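Open day at the Rusanetti paper mill, Cemham

8 January 2026

Cemham is a long way to go for paper. We left the coast before breakfast and drove in past Wirkier, where the road drops to a single lane over the river and the servo is the last place to get a coffee. The mill sits on the far side of town behind a row of gum trees. Parking was in a mown paddock and cost nothing.

The Rusanetti mill makes heavy cotton paper for printmakers and bookbinders. It opens to the public once a year, in January, while the main machine is stopped for maintenance. That means you don't see paper being made at full speed, but you can get closer to the equipment than you could on a working day. Entry was $15, which included the tour and a small pack of offcuts.

The tour began in the rag store. Cotton offcuts arrive in bales from clothing factories and are stacked to the roof on one side. White goes in one bay and unbleached in the next. Our guide passed samples around and explained that anything with elastic or polyester thread in it has to come out, or it shows up later as a shiny fleck in the sheet.

From there we went through to the beater room. The beater is an oval tub with a heavy roller at one end, and it was drained for cleaning. The older of the two was built by Besnard and is still used for small orders. The floor slopes to a drain in the middle and is slippery at the edges, so wear proper shoes. Sandals were turned away at the door and a few people had to go back to their cars.

The vat room was the part I had come for. Hand-formed sheets are made here all year, and two of the papermakers were working through an order while we watched. The mould goes in, comes up level, gets a short shake each way and is turned out on the felt. A stack of 100 sheets is pressed at a time. Visitors could try a small mould at a second vat. Mine came out thick at one corner and thin at the other, and I was told to slow down on the lift.

Drying is done upstairs in a loft with louvred walls. It was very warm up there by late morning and most people didn't stay long. The sheets hang over ropes in small bunches, and the louvres are opened or closed by hand depending on the weather. There is a wall of old order books as well, under glass, with the pages turned to a job numbered 2358 for a set of parish registers. I would have liked a few more labels.

Lunch was a sausage sizzle and a cake stall in the yard. The queue was slow but there was plenty of shade. The shop takes cards and sells seconds by weight, which is the best value on the site. I bought a bundle of cream sheets with deckle edges and some grey blotting paper. The good watercolour stock was gone by two o'clock.

A few practical notes. The loft is reached by steep stairs and there is no lift. The ground floor is level apart from the beater room. Toilets are beside the car park. Tours leave on the half hour and the early ones are quieter. Allow three hours if you want a turn at the vat.

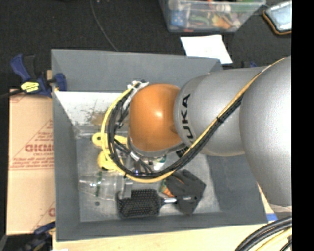
KUKA arm over the grey bin, open day at Cemham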